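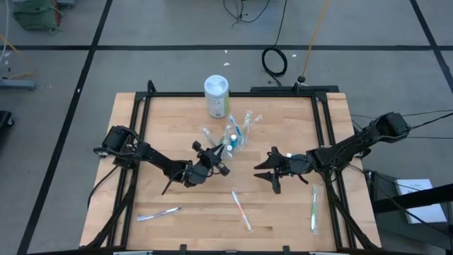
Toothbrushes first, then the rest

Yolanda Prieto packs hygiene bags for the shelter in Bistham. I met her at seven in the morning, when she was already sorting.

"People think that soap is the difficult thing," she told me. "For me it is the toothbrushes. The wrapped ones slide over each other and make a pile, and you must pull them apart one by one."

A toothbrush without its wrapper does not go in a bag. She keeps these for cleaning taps and the corners of the sink. I asked if it is not a waste. "No, I have many corners," she said.

Last September her group filled 1000 bags, and Kwok-wai Tsai drove them to Brornden in 18 boxes. He would like to reach 3000. Yolanda is less sure.

"Kwok-wai sees the boxes when they are closed," she said. "I see the table before. Ask me again when we have a second table."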